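The rules on the wall

I've been at Skestar long enough to have seen three sets of bench rules. The first was a sticky note. The second ran to 42 pages and lived in a binder that propped up a monitor. The third is mine, so naturally I think it's the good one, and naturally it's the one people complain about.

It fits on a single sheet. Rule one: hands stay off the board while the arm has power. Rule two: whoever starts the run stays for the run. Rule three covers speed, and it's the one I get mail about. New programs go at 30 percent until they've finished 40 clean picks in a row. A dropped block sets the count back to zero. So does a nudged one, which the Lougher bench considers an act of cruelty. 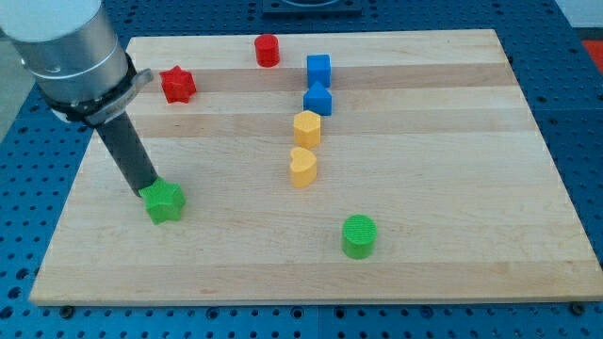

Rule four is that every block gets logged by color and shape, in that order. "Green star," never "the star." We have more than one star. We have more than one cylinder too, and I once spent a whole afternoon in June reading a failure report that said only "missed the cylinder, tried the other one, also bad."

The folks over in Cullbridge keep their log in a spreadsheet with 1,004 rows and a column called "vibes." I asked them to drop the column. They renamed it "operator impression," and I signed off on it, so I suppose that's a standard now.

Rule five says the bolts holding the board get checked before the first run of the day. I added it after Esstead lost a morning to a board that had crept over by the width of a pencil. They blamed the software right up until lunch.

There's space at the bottom of the sheet for a rule six. Someone has already penciled in "no more rules."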